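Curmont build guide moves from forum thread to printed book

January 6, 2018

Pristia, the economy simulation game from Suswood, is getting a printed technical companion. The book covers the rail and factory systems of the Curmont expansion and runs to 674 pages. Its author, Lukian Pylypenko, maintained the same material as a forum thread before Suswood licensed it. We spoke to him and to Dagim Wolde, who edited the volume for the publisher, Hermans.

Pylypenko began the thread when the expansion changed how stations assign cargo. "The in-game help gave one sentence on priority," he said. "I wrote down what the scheduler did in each case, and players sent me the cases I had missed."
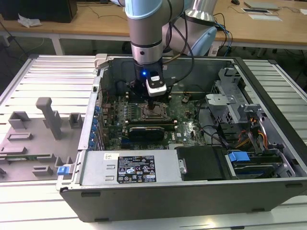 The book is split into 46 chapters, each built around a single save file. Readers can load the file and compare their numbers with the printed tables. Wolde asked for a hardware appendix after test readers reported different tick rates on large maps. It deals with desktop machines, and it starts at the board, with the case on its side, the panel off and the CPU socket still empty. "Late-game Pristia is limited by one thread," Pylypenko said. "A faster graphics card changes very little."
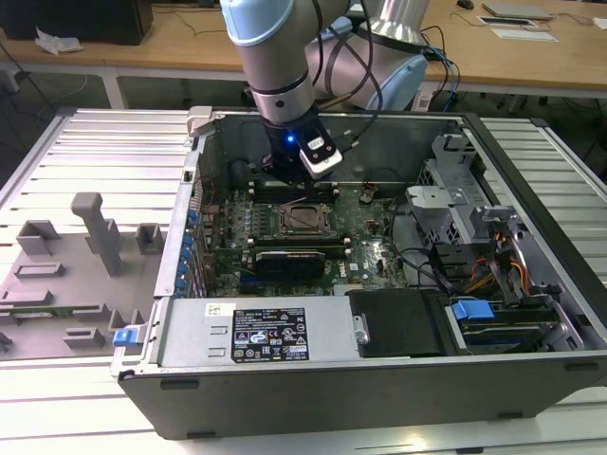
Open desktop tower with the graphics card in its slot and no processor in the socket.

Editing took longer than planned. Suswood released patch 2 in September, and it altered the loading formula for mixed trains. Wolde had the affected tables recalculated. "We print the patch number at the foot of every table," he said. "If the game changes again, the reader knows which figures to distrust."

The forum thread will stay online in its current form. Pylypenko will post corrections there, sorted by page.
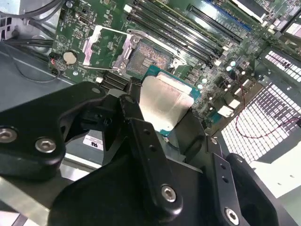
Desktop processor held just above the motherboard.

Asked whether the book is of use to new players, Pylypenko was direct. "The first chapter assumes you have finished the tutorial and built one working line. If you haven't, play for a week first." Hermans will sell the hardcover through its own store, with the save files as a separate download. A digital edition is planned, but Wolde would not give a date for it.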